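Skosamside Robotics Club
Minutes, August planning meeting

Present: Pei-shan Lai (chair), Lai-ching Siu (minutes), members of the Tullberg team

1. Minutes of the last meeting approved without change.

2. Gripper task, bottle pick and place. The team is keeping the two ribbed fingers on white mounting plates, with the bottle held upright between them.

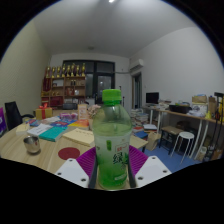
Lai-ching Siu asked that grip width be logged with every trial, as last season's numbers could not be compared.

Agreed. Log target before the Prullton meet is 200 trials; 124 are entered. Trials with a missing start time do not count.

3. Finger pads. Spare set to be printed – same rib spacing, softer material.
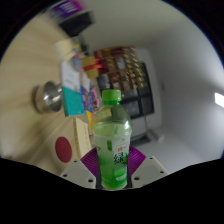 Will the spare set be weighed before fitting? Both pads go on the scale first, and a difference over 2 grams means a reprint.

4. Release step. The bottle is to be set down on the table and the fingers opened fully before the tool backs away.

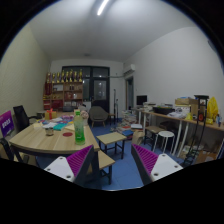
A trial ends when the tool is clear of the bottle, and the log sheet will be changed to match.

5. Next meeting at 6 p.m., usual room.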